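3.2 Bags as storage inside storage
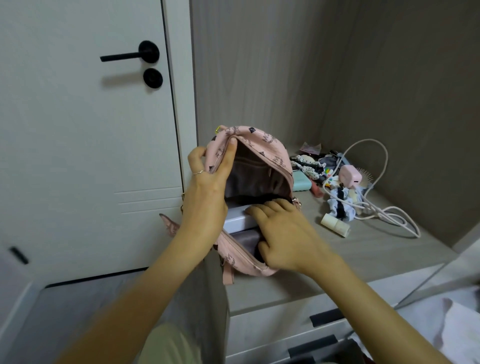

Our second question concerned containers that are themselves kept in a container. A handbag on a wardrobe shelf is an item put away, and it may also be a place where other items are put away. Household inventories usually record it once, under clothing accessories, and its contents are missed. In the Stevenwood interviews we asked residents to go through each wardrobe compartment and to open every bag they found there.

Of the 24 households, 11 kept at least one bag with something still in it. The contents fell into two groups. The first was made up of things left over from the last time the bag was carried: receipts, tissues, hair ties, coins. The second was made up of things placed in the bag on purpose, mostly flat or fragile items the resident did not want loose on a shelf. Residents could usually name the items in the second group before opening the bag. They could seldom name those in the first.

Figure 3. A pink monogram-print crossbody bag held open at a wardrobe compartment, with a flat light gray item inside. Small personal items lie on the shelf to the right, among them a polka-dot scrunchie and a mint-green case.

The shelf next to the bag matters as much as the bag. Small accessories tend to gather at the height where a person stands to get ready, and they stay there after the bag has been emptied or changed for another. Zoëga's earlier study of hallway furniture in Marti describes the same pattern for keys and gloves, and uses the term "landing surface" for it. We keep the term but apply it more narrowly, to a surface inside a closed piece of furniture. A landing surface in a wardrobe is out of sight once the door is shut — several residents gave this as the reason they had not cleared it.

Across all compartments we logged 227 small items on landing surfaces. Hair accessories were the largest class, followed by paper goods and then by cases of various kinds (glasses, earphones, cosmetics). Cases were hard to classify without opening them. Where a resident preferred to leave one closed, we logged it as a case and did not guess at the contents.

Bag construction had some effect on how contents were found. Residents checked the main compartment first in every interview. Inner slip pockets were often passed over, and in 7 households the resident found something in a pocket only after we asked a second time. Dark linings made this worse, especially in deep compartments with no light of their own. Most residents dealt with it by bringing the bag forward and pulling the rim back with one hand while feeling inside with the other. A few tipped the bag out on the bed.

We did not find that larger wardrobes held fewer filled bags. The Vesura apartments have nearly twice the shelf length of the Stevenwood ones, and residents there used bags for flat items just as often. Shelf depth may be a better predictor than length, and we return to it in Section 4.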